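Section 8. Fitting a Bin Liner (Two-Arm Task) 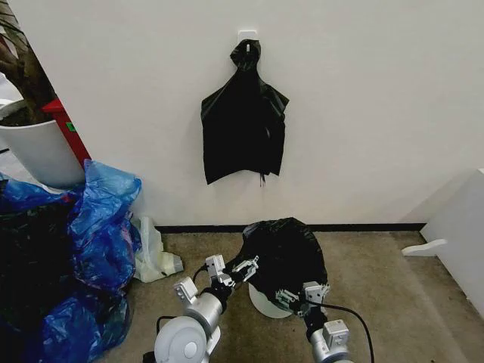

Fig. 8-1. Both grippers on the liner at the bin. Spare bag on the wall hook.

8.1 Scope
This section covers setting up the Grarnwood two-arm unit to fit a black plastic liner to a small floor-standing bin. The task is classed as Supervised. It is not yet suitable for unattended use, and an operator must stay within reach of the stop button throughout.

8.2 Before you start
Read Section 6 (Gripper Force) first. The force limit for thin film is lower than the limit for fabric, and the setting does not change by itself when a new task is loaded.

8.3 Procedure
1. Place the bin on a level floor. Low-pile carpet is acceptable.
2. Check that both arms can reach the rim from either side without touching furniture.
3. Route the arm cables clear of the bin and of the working area.
4. Select Thin Film on the force menu and confirm for each arm separately.
5. Open the mouth of the liner by hand and lay it over the bin.
6. Start the task. The grippers close on opposite sides of the liner.
7. Watch the first pull. If the film whitens or stretches, press Pause and lower the force by one step.
8. When the arms have withdrawn, check the fit all the way round the rim.

CAUTION: Keep hands away from the bin between steps 6 and 8. The fingers may close again without warning if grip is lost.

CAUTION: Plastic bags are a suffocation hazard. Keep them away from children and pets.

Note: Glossy black film reflects room light and may be read as a hole or an edge. Draw blinds in direct sun.

8.4 Present limits
Bench trials at Lilcombe logged 3,687 attempts, of which 109 ended in a torn liner. Most of the remaining stoppages were caused by the fingers picking up two layers of film, or none. Separating a new bag from a roll and opening its mouth are still manual steps. A person will normally complete the whole job sooner than the unit. Tying and removing a full bag is not supported.

Trial notes: S. Faulkner, D. Gulyás. Section revised May 2021.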